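Momow wrist camera kit, after a term and a bit of real use

I've put off writing this for ages because every time I sat down to do it I changed my mind about the score. So take the number at the bottom with a grain of salt, and read the bit about lighting even if you skip everything else.

Quick background. I look after the manipulation bench in a small lab at Pisdale, and we bought the Momow kit to try out a training method that Rongrong Fu had been going on about since her first week with us. The method is called Cira. The short version is that you collect demonstrations by teleoperating the arm, you save only what the wrist camera sees plus how wide the fingers are open, and then you train the policy with a second little network that learns to guess how far the fingertips are from the part. The guess gets thrown away at run time. It's only there during training to push the main network into caring about the right bit of the picture. Sounds like a fudge, works a treat (mostly, I'll get to it).

The kit itself is a camera, a bracket, a cable, a pair of fingers with a grippy inner face, and the software that timestamps everything. No overhead camera, no depth. If you're used to having three views to lean on, you'll feel a bit naked at first. I did!

Setup took me an afternoon. The bracket went on first go and the calibration wizard is lovely, with big clear prompts and a proper undo. The cable is too short by about a hand's width if your arm has a long forearm, so order the longer one at the same time and save yourself the postage. The manual is fine up to the point where it explains the export format, and then it appears to have been written by somebody running for a train. Hamish Grimshaw ended up working out the field order by trial and error and writing it on the whiteboard, where it still is. 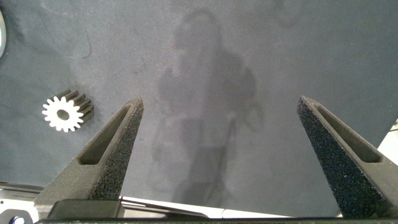
Small gears were our test part from the start, partly because we have a tub of them and partly because they're miserable to pick up. The teeth catch, the faces are shiny under a lamp, and a cheap detector will happily lock onto the wrong edge. What sold me on the wrist view is how much of the approach problem it hands you for free. With the gear sitting out to the left, outside the opening and close to level with the fingertip, the correction is obvious to me and pretty quickly became obvious to the policy too: go left, don't close. You also see why shadows were our main headache. There's a big soft one right in the space between the fingers, where a grasp would normally happen, and the gear's own toothed side is so dark compared with its white face that it half melts into the shadow next to it. Our first policy treated that middle blob as something worth going after. It would drift over, close on bare bench, lift, and carry nothing across to the tray with great confidence.

The Cira trick is meant to fix exactly that, so on to the results. We collected 1,265 demonstrations in total, most of them done by Shagufta Khattak, who is by far the steadiest hand on the controller. Trained the plain way, the policy was decent with the gear roughly centred and pretty hopeless once it started off to one side. With the distance-guessing network added, success on our standard layout went up to 91 per cent. Same data, same arm, same fingers. I reran it on a Saturday with the building empty and the lights on their weekend setting, fully expecting it to fall over, and it held up well enough that I went and got a coffee to celebrate.

Where it doesn't hold up is scale. We tried it on larger parts and the distance guess goes woolly once the part fills the view, and then the fingers hover. You can watch it dither. Rongrong reckons it wants a few hundred demos of big parts before it'll behave, and she's probably right, but that's another few weeks of somebody's life on the controller.

We also compared it against Jiang, the older method that ships as the default in the Momow software. Jiang trains faster and is easier to explain to a new student. It's also the one that kept chasing the shadow. If your lighting is flat and even from all sides you might never notice a difference, and I'd say start with Jiang and see how you go. Ours isn't even. We've got one strong lamp to one side, a window we can't cover properly, and a bench surface that's grey and speckled and picks up scuffs. Cira coped with all of that much better.

On lighting, then, as promised: turn auto exposure off. I can't say this loudly enough. The default has it on, and every time something bright comes into the side of the view the whole picture shifts and your colours go with it. I lost a fortnight to this. It's buried in the third tab of the settings under a label that gives no hint what it does.

Other niggles. The finger pads collect dust and want a wipe now and then. The recording software beeps when an episode ends, you can't turn the beep down, and Chutima Saithong sits at the next desk and has Feelings about it. Export is slow on long sessions. Support answered both my emails politely, and the second answer was even useful.

Would I buy it again? Yep, for this sort of work I would. It's a good solid bit of gear for anyone wanting to try wrist-only learning without building a rig from scratch, and the auxiliary training runs on it without any hacking about. If you need to handle parts of lots of different sizes, or you want depth, look elsewhere or wait for the next version.

8 out of 10. I'd bump it up if they fixed the beep.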